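Doblar la ropa todavía no es un problema resuelto

Tribuna. Elvira Montoya, Área de Estudios sobre Trabajo y Automatización, Fundación Arkeo

Cada cierto tiempo vuelve a anunciarse que las tareas domésticas están a punto de quedar en manos de las máquinas. El anuncio suele acompañarse de un vídeo breve, un plazo optimista y una cifra de inversión. En el Área de Estudios sobre Trabajo y Automatización hemos recibido durante el último año consultas de ayuntamientos, residencias y lavanderías que desean saber si conviene esperar a esos equipos antes de renovar contratos o ampliar plantilla. Nuestra respuesta, que este texto desarrolla, es que no conviene esperar.

La afirmación requiere matices. Existen labores repetitivas, con objetos rígidos y posiciones conocidas, en las que la automatización lleva décadas funcionando con solvencia. Una línea de envasado o una estación de paletizado no plantean hoy dudas de principio. La dificultad empieza cuando el objeto cambia de forma al tocarlo. Un paño tomado por una esquina deja de ser el rectángulo que era un instante antes, y la siguiente decisión debe tomarse sobre una figura nueva, con pliegues que ocultan parte de los bordes.

La lavandería Pledamau, que atiende a 30 establecimientos hoteleros, nos abrió sus instalaciones en diciembre para observar el trabajo de la sección de plegado. Su encargada, Yurani Rengifo, insistió en un punto que los folletos comerciales omiten: quien dobla también inspecciona. Al pasar la mano por la toalla se advierte una costura abierta, una mancha que resistió el lavado o una humedad que obliga a devolver la pieza a la secadora. Un turno ordinario de esa sección supera las 200 piezas por persona, y en cada una se toman varias decisiones que no figuran en ningún manual. Sustituir el gesto sin sustituir el criterio desplazaría el problema al final de la cadena, donde corregirlo resulta más caro.

Orlando Grajales, ingeniero de la consultora Skivus, ha defendido ante nosotros una posición más favorable. Sostiene que la escasez de ejemplos es el verdadero obstáculo, y que la recogida sistemática de demostraciones humanas, realizadas con pinzas de mano equivalentes a las que llevaría el robot, permitirá cerrar la distancia. Es un argumento serio. El lenguaje y la imagen avanzaron cuando hubo material abundante del que aprender, y la manipulación física carece todavía de un archivo comparable. Discrepamos, sin embargo, en el calendario. Una demostración registra el movimiento con bastante fidelidad; la presión de los dedos y la intención de quien los mueve se recogen mucho peor.

Conviene además examinar qué se mide. Una mesa despejada, una sola pieza y una iluminación estable son condiciones razonables para investigar, y sería injusto reprochárselas a los laboratorios. El reproche corresponde a quien traslada después ese resultado a un domicilio, donde la toalla sale enredada con dos calcetines y la mesa está ocupada por la merienda. Katherine Pacheco, que coordina el servicio municipal de ayuda a domicilio en Apaza, recuerda que sus auxiliares rara vez encuentran dos cocinas iguales.

De lo anterior extraemos 2 recomendaciones. La primera, que toda administración que financie pilotos exija resultados obtenidos en el lugar de uso, con el número de intervenciones humanas necesarias. La segunda, que se consulte desde el inicio a las personas que hoy realizan la tarea y que se remunere ese tiempo como trabajo.

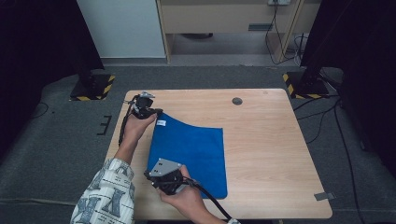
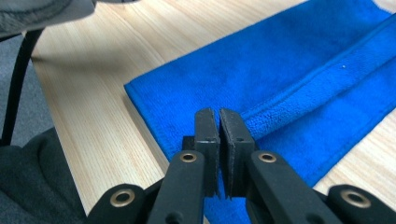

Manipulación de un paño azul sobre una mesa con pinzas de mano.

La prudencia que proponemos no equivale a desinterés. Esta Área seguirá los avances en manipulación de tejidos y revisará su criterio cuando haya datos de uso prolongado fuera del laboratorio. Entretanto, los contratos de lavandería y de ayuda a domicilio deben planificarse con las plantillas existentes.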